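Section 4: Setting Up the Counter Station

Reading time: 4 minutes
Print this page | E-mail this page

By now you've picked your spot and wiped it down, so let's get the toaster oven and everything around it settled in. I've set up this same little station in two apartments and my sister's garage (long story), and I do it in the same order every time.

1. Put the mat down first. Roll it out the night before if it's been in a tube, and weigh down the corners with cookbooks. I like a big one that runs nearly all the way to the front -- a small mat just gives you more edges to wipe around.

2. Set the toaster oven on the left and turn it a little toward the middle. You want to be able to pull the door all the way down and slide a tray out without twisting your wrist.

3. Check the gap behind and beside the oven against the leaflet that came with it. Every model wants something different, so please don't go by mine!

4. Find a place for the bread box. Before you commit, lift the lid all the way up and see what it bumps into.

CAUTION: Nothing goes on top of the oven. No mail, no dish towels, no bag of rolls "just for a minute." I've lost a perfectly good pot holder that way.

5. Put the dish rack on the opposite side, as far from the outlet as the cord of your patience allows. Tip it slightly so it drains away from the appliances.

My own setup is a cream toaster oven on a brown mat, with a light wooden box that has a hinged lid up front on the left. I went back and forth on the colors for ages and I'm still happy with them.
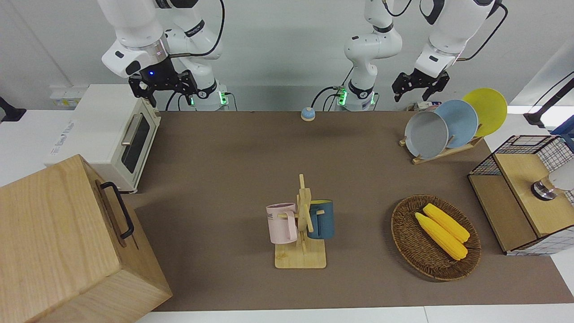 Can I wash the mat in the sink?

Most silicone and rubber ones are fine with warm water and a drop of dish soap, and I hang mine over the shower rail to dry. Cork and felt just get a damp cloth.

6. Plug the oven straight into the wall. No extension cords, no power strips. Keep the cord off the mat if you can, and never let it run under the rack.

7. Run the oven empty once, with a window open. New ones can smell a bit odd the first time. Let it cool down completely before you wipe the inside.

NOTE: If the oven slides when you open the door, check the feet for leftover packing tape. Mine had a strip on one back foot and I blamed the mat for a week.

Crumb tray next -- that gets its own section, and it's a short one.

Related sections
Section 3: Picking a Spot and Measuring Twice
Section 5: The Crumb Tray
Section 6: Dish Racks for Small Counters
The Hokodetti Mat: My Notes After a Year
Storing Bread in Summer (updated June)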